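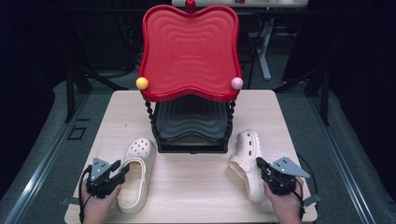

Tiered stand and cream clogs on a wooden table

Speaker notes: Moving a blog to a new address and keeping its readers
Plurkevbridge Bloggers' Forum, May 29, 2024
Speaker: Panagiotis Kokkinos

Opening

Good afternoon, and thank you to the Forum for the invitation. My subject is what becomes of comments, subscribers and old links when a personal blog changes its host. I shall speak from the case of Grevance, a household and crafts blog which I helped to move last August from Nunetti to Panasiuk. The owner has agreed to the details being shared.

Slide 2 - The position before the move

Grevance had 2,678 published posts, a long list of email subscribers and a comment archive going back to its first month. The owner wished to keep all of it. She also wished to go on posting during the move, and I advised against this. We agreed on a pause of 5 days, announced on the blog beforehand.

(Pause. Ask who in the room has moved a blog before.)

Slide 3 - Exporting

The export from Nunetti came as one large file for posts and a second for comments. Pictures were not included in either and had to be fetched separately. Please check this point with your own host before you set a date. We made the export twice and compared the two copies, and the second held several drafts which the first had left out.

Slide 4 - Links

Each old post address should lead to the same post at the new address. Sending every visitor to the new front page is quicker to arrange, but a reader who has followed a link to a particular pattern or recipe will seldom search for it again. Where the old host does not allow redirects, a short notice with the new address should be placed at the top of the most visited posts.
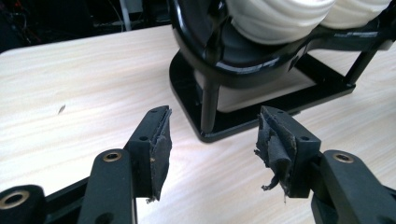 The same care applies to links inside the posts. Grevance referred to its own earlier entries very often, and those links still pointed to the old host. We corrected them in batches of 10 and tested each batch before going on.

Slide 5 - Subscribers and comments

Email subscribers may be carried across if they agreed to hear from the blog and not only from the host. Feed readers must be told separately. The owner published three notices: one before the pause, one on the day and one a fortnight later.

Comments were imported with their dates, although replies lost their nesting. We left them as they were - repairing them by hand would have taken weeks.

(If time is short, go straight to slide 7.)

Slide 6 - The old site

Keep it open for a year at least, with new comments closed.

Slide 7 - Questions

Copies of the checklist are on the table by the door. Questions on custom domains to be taken last.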